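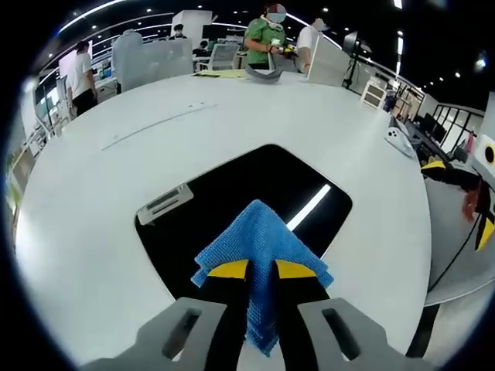 Meltton Phone Library — progress report to the Gumetti Fund, second period

Prepared by Nga Triệu, program coordinator
Sent 16th September

Sorry this is brief in spots. The long version of the finance table is in the spreadsheet Usa sent over separately, so I haven't repeated it.

Where we're up to

Loans are running out of both sites now, Meltton and Bomstead. 43 phones out with borrowers as of the last stocktake. The target in the agreement was 55 by the end of this period so we're short, and I'll get to why. Waiting list is longer than we'd like at Bomstead, shorter at Meltton, which is the reverse of what we put in the application.

Quick reminder for anyone new at your end: a borrower gets a secondhand smartphone, a charger, a prepaid SIM with data on it and a sit-down with one of us to set it up. Three months, renewable once. Most people come via the health centre or the tenancy service. A few just walk in, having heard from a neighbour.

What people are using them for, going by the setup chats: myGov, telehealth, rental applications, ringing family. School app for parents, that one came up a lot more than expected. The primary school in Bomstead went fully app-only for notes and excursion forms at the start of the year and there were parents who simply weren't getting them. Kulap has been in to talk to the front office about it and they've agreed to print on request. Not a fix but it helps in the meantime.

Why we're under target

Supply mostly. The Petchrat donation (their old staff handsets) was meant to land in one go and came in dribs and drabs. Some were still locked to the company account when they got here and had to go back to be released. Milagros spent far too long on the phone over that. Last of them came back in August.

Second thing is batteries. Older handsets come in looking fine, then won't hold a charge past lunch. Not much use to someone waiting on a call from a specialist. We decided early in the period to stop lending anything that fails the overnight test, even with people waiting. I think it was the right call and would make it again, but it did cost us numbers. The failed ones go for parts or recycling.

Third, SIM activation. ID checks. Anyone whose licence has an old address, or who has no licence at all, gets stuck at that step and it can take weeks to sort. Paweena has written up a one-page guide to which documents get accepted and which don't, and it's cut down the to-ing and fro-ing no end. Happy to share it if other grantees want it.

Intake and checking

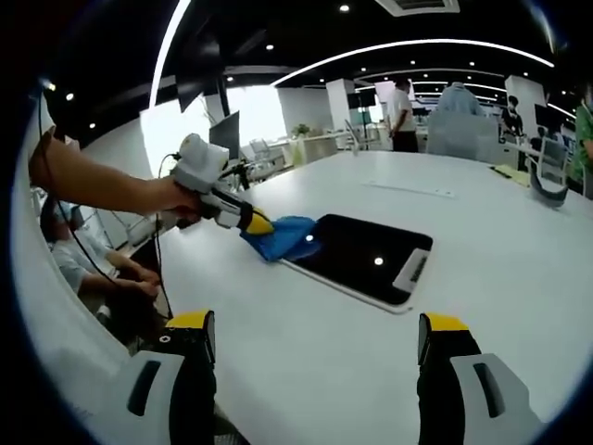
The intake steps were rewritten this period after we lent out a handset still signed in to the previous owner's email. Embarassing, and fair enough that it was raised with us. Nothing was read as far as we know, the borrower brought it straight back, and we rang the donor the same day. New order is: sign-out and factory reset first, in front of the donor if they're there; then wipe-down, blue cloth and screen cleaner, same as the cloth lying over the end of the phone in the photo; then battery test; then label. Labels used to go inside the case, where they fell out. They now go on the handset itself, small and white with dark print, close to one end. Reset gets initialled by a second person. It adds time. Worth it.

We also stopped accepting phones left in the returns chute out of hours, too many with cracked screens and no name attached. Sign is up at both sites. Still happens at Bomstead.

Drop-in help sessions

Bigger than the loans in some ways, at least in how many people come through. You don't have to be a borrower. Bring your own phone, ask what you like. Usa runs Meltton and Paweena runs Bomstead, with Kulap floating.

Things asked most often this period:

Is this text a scam (it nearly always is)
Storage full
Making the writing bigger
Moving photos off an old phone before it dies
Getting back into an email account, the hard one
Turning off whatever the grandkids turned on

The scam one has grown. Toll road texts, parcel texts, the "hi mum" ones. We ended up making a regular slot for it at the start of each session, ten minutes, everyone together before splitting off to individual help. People bring in their own examples and it's become quite lively. One gentleman had lost $300 to a fake parcel fee and told the whole group how it was done to him, step by step. Very generous of him. The bank has since given it back, I'm glad to say.

Account recovery remains a time sink. Somebody set up an email address years ago, doesn't know the password, and the recovery number belongs to a son who's moved overseas. We can spend an entire session on one of these and get nowhere. We've started telling people up front that we may not be able to do it. Feedback from the first period said we over-promised and that was a fair comment.

Language support: sessions in Vietnamese and Thai are going well at Meltton, Spanish on request with Milagros. We had hoped to have Arabic by now and don't. Had a person lined up, she got full-time work (good on her), looking again. If the Fund knows of anyone, please pass it on.

Data and SIMs

Costs were under budget here, only because fewer phones went out. Per phone it's a touch higher than planned. The plan we budgeted on was withdrawn by the telco partway through and the replacement is dearer with a bigger data allowance that most borrowers don't go near. Those with kids do. Usa is looking at whether we could have a small plan and a large plan and let people choose at setup. Bit fiddly for the bookkeeping but doable. We'd ask your OK before changing it as the agreement says one plan for all.

Losses and damage

2 phones not returned this period. One borrower moved interstate and has promised to post it, the other we've lost contact with. Both barred. A few cracked screens, one dropped in a dam. Nobody has been charged, as per the agreement, and we'd like to keep it that way even if losses creep up a bit. A borrower who thinks they'll be billed for a crack doesn't come back at all, and then we lose the handset and the person.

Cases and screen protectors are now standard on everything that goes out. Should have done it from day one.

The rooms

Meltton is fine. Bomstead hall is cold and the acoustics are rubbish — two people on speakerphone and no one else can hear a thing. Council has offered us the old reading room next door from next term, no extra rent, and we've said yes.

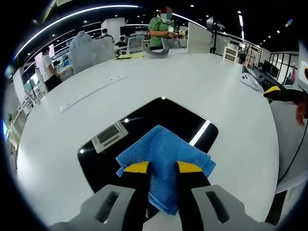 It's smaller but it has a door that shuts, and that matters when someone's reading out a Medicare number. Power points along one wall only so we'll need a couple of proper boards, not the tangle we've been using at the hall. That comes out of the equipment line, there's room in it. Wheelchair access is through the side entrance and the ramp is steeper than I'd like. Have asked council for someone to look at it before we move in, no answer yet, will chase.

Changes we're asking for

Carry the unspent SIM money into next period
Move a bit of the printing line across to batteries. We've found a repairer in Bomstead who'll do replacements at a decent rate, which would put a good number of the failed handsets back in circulation
Permission for the two-plan option above
Renewals: allow a second renewal where the person is in the middle of something, e.g. a tribunal matter or treatment. We've had to take phones back from people at a bad time and it's been awful for everyone

Staffing

No changes. Milagros Lozano on donations and suppliers, Usa Nuchit on finance and Meltton sessions, Paweena Paisan at Bomstead, Kulap Sitthichai on outreach, me on everything that falls in between. Kulap has leave coming up and Paweena will cover the school liason while she's away.

Next period

Get to target, then past it if the battery money is approved. Move into the reading room. Find an Arabic speaker. Borrower survey, which has been drafted and needs translating, questions are attached as Appendix B if you want to add any. Please send additions to me by the end of the month, otherwise it goes to the translator as is.

Receipts are in the shared folder, same link as last time. The one for the chargers is missing, Usa has asked the shop for a copy.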